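Notebook, 20/05/2018

Quiet building, good day to get the Trunach stuff written up while I still remember which opinions are mine and which came off the sales sheet. This is the running entry for the Hirano trial, the bottle one. Anyone picking up the bench after me, please read the bit about the gain setting before you touch anything!

So, quick recap for those who weren't in the April meeting. Trunach sell a picking kit called Hirano: a two-finger gripper, a small wrist camera, a mounting bracket, a box of cables and a year of their Skela software, which does the finding and the grasp planning. You bring your own arm and your own computer. They want 3,000 for the kit and another 800 a year for Skela once the first year runs out. We have it on trial until the end of the month, and then we either send it back or the Plernside people pay for it out of the sorting budget. Plernside want to know if it can pull drinks bottles off a surface one at a time and drop them in a bin, and they want to know it in plain words, so I'm trying to keep this readable.

First impressions of the hardware: nicer than I expected. The bracket went on first try, the bolt pattern matched the drawing (this never happens), and the fingers came already fitted. The manual is thin and somebody translated it in a hurry, but the wiring page is right and that's the page you need. My one gripe is the camera cable. It's short. If you route it the way the manual shows, it pulls tight when the wrist goes past a half turn, and I could feel it tugging at the connector. I've rerouted it on the outside with two loose ties and left a fat loop. Please don't tidy it.

Skela took longer. The installer wanted a newer graphics driver, the newer driver wanted a reboot, and after the reboot the license file had vanished, so I spent a good hour on that. Trunach support answered my email the same afternoon, which on a Friday I thought was pretty good going. They sent a fresh license and a patch I hadn't asked for. I installed both. In hindsight I should have done them one at a time, so if something odd shows up in the logs from here on, the patch is my first suspect.

Now the actual picking. I started with whole, clean, uncrushed bottles standing up, the way the demo does it, and of course it sailed through. I don't think that tells us much. The demo is built around that case and Plernside are never going to see a bottle standing politely on its own. So I moved on to bottles lying down and squashed, with labels and caps left on, and that's where I've spent the rest of my time and where I think the real review is.
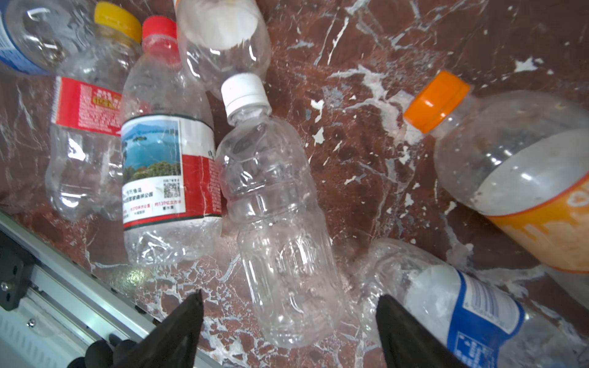
Clear plastic is the hard part. Skela outlines what it thinks is an object and gives each one a confidence score, and the scores climb wherever there's a label or a colored cap to hang on to. Take those away and it gets shy. With a bare ribbed bottle it will often outline the shoulder and the cap, decide that's the whole thing, and plan a grasp way up by the neck. The grasp still works sometimes, because a neck is a pretty good handle, but the bottle then swings on the way over and I had one clip the side of the bin.

The other thing it does is join neighbors together. Two bottles lying nearly parallel with a narrow gap come out as one wide object, and then the planner complains that it's too wide for the fingers and skips it. It doesn't come back to it either, not until something else in the view has changed. There's a setting called "revisit" that is supposed to fix this. I turned it on and it revisited the same pair over and over and never touched the others, so I turned it off again. Will ask Trunach about it.

Reflections bother it less than I'd feared. I'd half planned to hang a sheet of tracing paper under the lights, and I may still try it, but for now I've left the lights as they are. Plernside won't have tracing paper.

About the gain setting. In the Skela camera panel there's a slider for gain and it defaults to auto. Leave it on auto and the picture pumps brighter and darker as the arm comes down over something shiny, and the outlines jump about with it. Set it to fixed, at 6, and leave it there. That one change made a bigger difference than everything else I fiddled with put together. It is not in the manual anywhere! I only found it by scrolling through the advanced tab out of boredom while the license thing was being sorted out. It also resets itself to auto every time you restart the program, so check it first thing.

Grip force next. The kit has a force limit you set in the software, on a scale that doesn't seem to be in any real unit. Low is too low for anything with some spring left in it; the bottle pops back out of the fingers like a pip. High crushes everything flatter, and I don't mind that for recycling (flatter is better, surely) but the fingers close past the width the planner expected and it throws a "no object" warning while plainly holding an object. The middle of the scale is fine. I've saved it as a preset with the bench name on it, so use that one and make a copy if you want to experiment.

Finger pads: they ship with smooth ones and a ribbed set costs extra. I haven't ordered the ribbed ones. I cut some strips from the gray rubber sheet in the bottom drawer and stuck them on for a short run, and I did like the hold better, but the glue started to creep, so they're off again. Worth a proper go with better tape.

Speed. Up to 3 retries per bottle is the default and I've left that alone. When it gets a bottle on the first try the cycle feels brisk enough for Plernside. When it doesn't, the arm goes all the way back to its home position, takes another look, thinks about it, and comes down again, and you could drink the tea you made. There must be a way to have it look again from closer in. The Skela menu has a "look pose" you can teach, and I taught it one lower down, but the retries ignore it and go home anyway. Second question for Trunach.

I should say something nice about the logging, because I've been moaning for a page. Every attempt gets saved with the camera view, the outline, the planned grasp and the force trace, all in one folder with a sensible name, and you can step through them with the arrow keys. It made this write-up so much easier. The folders get big fast, though, and they go to the system disk unless you tell them otherwise. I've pointed them at the big drive.

Where I've got to on the money question: the hardware I would buy tomorrow. The gripper is solid, the bracket is well made, and even with the silly cable it's a fair amount of kit for the price. Skela I'm less sure about at 800 a year. If the fixes for "revisit" and the retry pose are already on their list, then yes, probably. If they're not, I'd want to see what we could do ourselves with the same camera and an off-the-shelf detector trained on our own squashed bottles. The logs would give us a good start on that, provided the license lets us keep them. I read the terms twice and couldn't tell. Third question for Trunach, and I'll put it in the same email.

Still to do, in no real order:

Try bottles with some water left in. Cap on tight, please, and put the tray down first.

Labels turned face down, so it only gets clear plastic to look at.

Two deep. I've kept everything in a single layer so far and Plernside's feed won't be that kind to us.

Ring the Plernside office about bin height. The drawing they sent has two different figures on it.

Find a longer camera cable. The connector is the locking sort, so not the ones in the red box, I checked.

Bench is free Monday morning if someone else needs it, but leave the arm powered and don't close Skela unless you have to. If you do close it, gain back to fixed before you run anything.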